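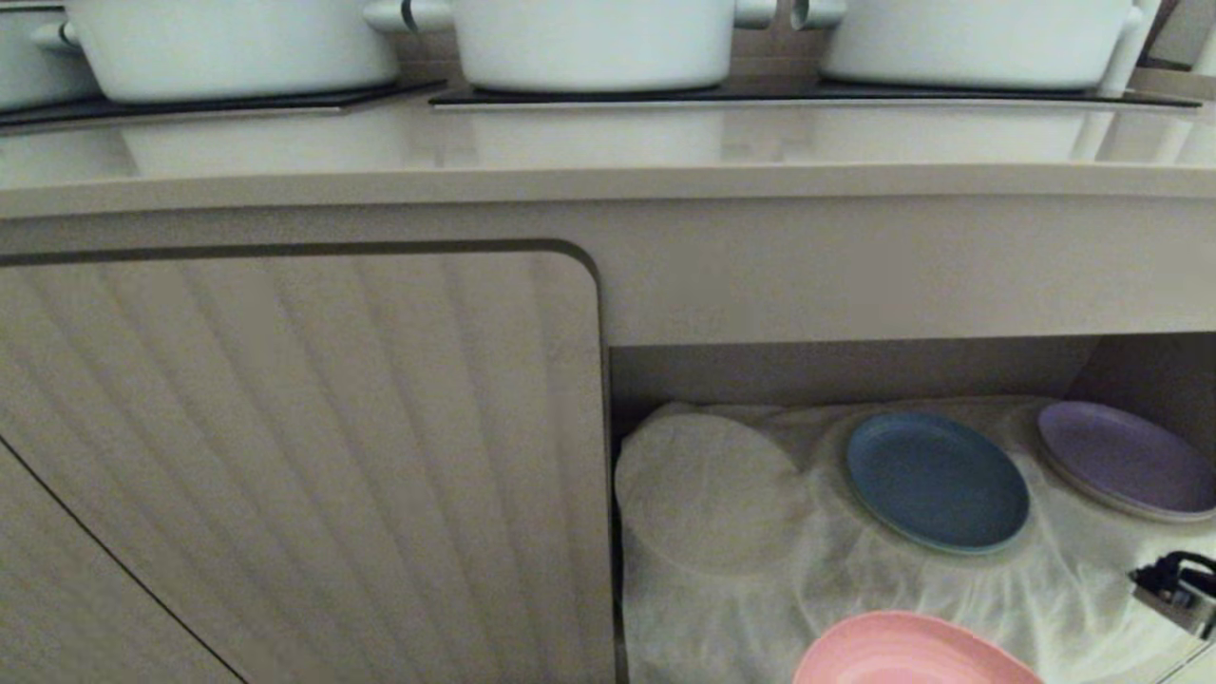 Março, 9h10

**Dureza da água, rede de Grusville. Segunda série (projeto Goh)**

Repetição completa da titulação com EDTA. A primeira série fica anulada: o tampão estava a pH 9,4 e a viragem arrastava-se. Tampão novo NH₄Cl/NH₃ preparado ontem ao fim da tarde, pH 10,05 medido hoje de manhã a 20 °C. Frasco bem rolhado, guardado na hotte.

Amostra colhida na torneira do laboratório, após escoamento de cinco minutos, em frasco de polietileno lavado três vezes com a própria água. Sem acidificação, porque segue também para alcalinidade.

Medições diretas:

- temperatura à colheita: 14,2 °C
- pH: 7,61
- condutividade a 20 °C: 928 µS/cm
- turvação: não medida, cuvete riscada

A condutividade é alta para a dureza que obtivemos (ver adiante). Falta determinar cloretos. Nitrato de prata encomendado à Patetbridge, ainda não chegou.

**Aferição do EDTA**

Carbonato de cálcio seco a 110 °C, duas horas, arrefecido em exsicador. Pesagem na Udik: 0,2500 g. Dissolvido com HCl 1+1 gota a gota, fervura curta para expulsar o CO₂, levado a 250,0 mL. Concentração: 9,991 mmol/L.

Tomas de 25,00 mL, tampão, negro de eriocromo T em mistura sólida com NaCl. Uma gota de solução de Mg-EDTA em cada toma; sem magnésio a viragem fica lilás e cada operador lê um volume diferente.

| Ensaio | Volume EDTA (mL) |
|---|---|
| A1 | 25,20 |
| A2 | 25,16 |
| A3 | 25,18 |

Média 25,18 mL. Título: 0,009920 mol/L. Para tomas de amostra de 50,0 mL, o fator é 19,86 mg/L de CaCO₃ por mL de titulante.

Branco com água desionizada: 0,04 mL. Descontado em tudo o que segue. Não descontei o branco na aferição. O efeito no título é de 0,16 % e não altera nenhuma conclusão, mas na próxima série convém fazê-lo de forma coerente.

**Dureza total**

| Ensaio | Lido (mL) | Corrigido (mL) |
|---|---|---|
| T1 | 14,62 | 14,58 |
| T2 | 14,58 | 14,54 |
| T3 | 14,60 | 14,56 |

Média corrigida 14,56 mL, ou seja, 289 mg/L de CaCO₃ (28,9 °f). Amplitude entre ensaios de 0,04 mL, dentro do que a bureta de 25 mL permite.

Em T1 adicionei indicador a mais. A cor inicial ficou quase opaca e o ponto final custou a ver. Usar a espátula pequena.

**Cálcio**

NaOH 2 mol/L até pH 12,3, repouso de dois minutos para o hidróxido de magnésio precipitar, calcon. Média lida 11,12 mL, corrigida 11,08 mL. Resulta 220 mg/L como CaCO₃, 88,1 mg/L como Ca²⁺.

Magnésio por diferença: 69 mg/L como CaCO₃, 16,8 mg/L como Mg²⁺. Valor por diferença, herda os erros das duas titulações. Não citar com mais de duas casas significativas no relatório.

A titulação do cálcio tem de ser rápida. Deixei uma toma parada enquanto enchia a bureta e a cor regrediu depois da viragem. Toma rejeitada, não entra na média.

**Alcalinidade**

100,0 mL de amostra, HCl 0,0200 mol/L, verde de bromocresol. Gasto 18,4 mL. Alcalinidade total: 184 mg/L de CaCO₃. Fenolftaleína negativa, como seria de esperar a este pH; tudo em bicarbonato.

11h45

**Dureza permanente**

2000 mL de amostra em balão coberto com vidro de relógio, fervura moderada durante 40 minutos contados a partir da primeira ebulição franca. Arrefecimento em banho de água, com tampa, e filtração por membrana de 0,45 µm previamente tarada. Filtrado reposto ao volume inicial com água desionizada fervida.

Titulação do filtrado: média lida 6,35 mL, corrigida 6,31 mL. Dureza permanente 125 mg/L. Dureza temporária por diferença: 164 mg/L.

A alcalinidade deu 184, portanto ficam 20 mg/L por precipitar. Duas explicações possíveis:

1. solubilidade residual do carbonato de cálcio em água sem CO₂;
2. magnésio que se mantém em solução como carbonato, muito mais solúvel que o de cálcio.

Para separar as duas é preciso titular o cálcio também no filtrado. Guardei 400 mL no frigorífico, rótulo GOH-F2. Fazer antes do fim da semana, não confiar na amostra depois disso.

**Massa do precipitado**

Esperado, pela diferença de durezas: 327,8 mg. Recuperado na membrana, seco a 105 °C até massa constante: 301,4 mg. Recuperação de 91,9 %.

O que falta está com certeza em parte nas paredes do balão. Raspei com vareta de borracha, mas ficou uma película aderente acima da linha de água que só saiu com ácido. Da próxima vez, dissolver a película com HCl diluído, titular à parte e somar.

15h20

**Desincrustação, ensaio preliminar**

Lâminas de vidro com depósito crescido na série anterior. Ácido cítrico a 2 % e a 5 %, sem agitação, 20 °C. Registo da perda de massa ao fim de dez minutos:

| Solução | Depósito inicial (mg) | Perda (mg) | Perda (%) |
|---|---|---|---|
| cítrico 2 % | 41,5 | 17,8 | 42,9 |
| cítrico 5 % | 43,0 | 27,1 | 63,0 |
| água desionizada | 40,8 | 0,3 | 0,7 |

Um único ensaio por condição, serve só para escolher a gama. Na solução a 5 % as bolhas de CO₂ ficam presas ao depósito e tapam a superfície; a perda sem agitação está provavelmente limitada por isso. Repetir com agitador magnético a velocidade baixa e lâminas na vertical.

Não aquecer a solução de cítrico mais concentrada com depósito abundante. O citrato de cálcio é menos solúvel a quente e deposita um pó branco que passa facilmente por calcário não dissolvido. Foi o que estragou a comparação na primeira série, onde o ensaio a 60 °C parecia pior do que o ensaio à temperatura ambiente.

**Pendentes**

- cálcio no filtrado GOH-F2
- cloretos, quando vier o nitrato de prata
- sulfatos: ver se há cloreto de bário dentro do prazo
- recalibrar a sonda de condutividade com padrão de 1413 µS/cm, a última calibração não está registada na ficha
- substituir a torneira da bureta B, pinga com a chave fechada
- segunda colheita em Grusville, no ponto junto ao reservatório, para comparar com a do laboratório

Folha de cálculo atualizada com o título novo. As células antigas ainda tinham o fator 20,0 escrito à mão em duas linhas, corrigidas.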